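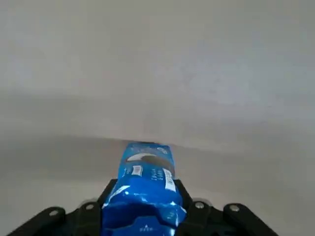

Home > Community > Flooring and Furniture > Tables

Ring marks on an oiled table top – sand or re-oil?

Posted by Rafia Warraich, January 14, 2021

I have a Livholm dining table from Skostora, solid wood, oiled finish, bought in July. It has had one coat of oil since then. There are now several pale rings from mugs and one dark mark near the middle, where a plant pot stood. The care leaflet says to re-oil twice a year and does not mention marks. Should I sand the whole top first, or will oil alone deal with the rings? I would prefer not to sand down to bare wood if it can be avoided.

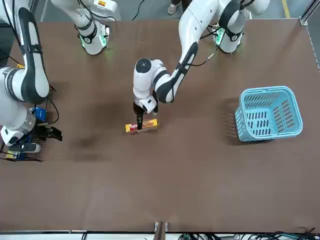 Reading time: 2 min

Maarten Dekker

The pale rings and the dark mark are separate problems.

Pale rings are normally moisture held in the finish. Leave the table clear for 2 days in a heated room, then wipe a thin coat of oil over one ring with a cotton cloth and take off the excess after the time given on the tin. If the ring fades, do the rest the same way.

The dark mark is probably in the wood. Oil will not lift it and may make it darker. You will need to sand, by hand, along the grain. Start at 120 grit and finish at 240. Sand the full length of that board – a sanded patch takes oil differently and will show. Vacuum, wipe with a barely damp cloth, let it dry overnight, then apply two thin coats.

Lay used cloths out flat outdoors until they are dry. Oily cloths left in a heap can catch fire.

Khokhar

Had the same table. Just put a mat over it.

Plalcombe

Agree with most of the first reply. For the dark mark, if sanding does not shift it, oxalic acid wood bleach usually will when the cause is iron or tannin. Wear gloves and eye protection, follow the packet and rinse well. Test it on the underside first. One 500 ml tin of oil is more than enough for a top that size.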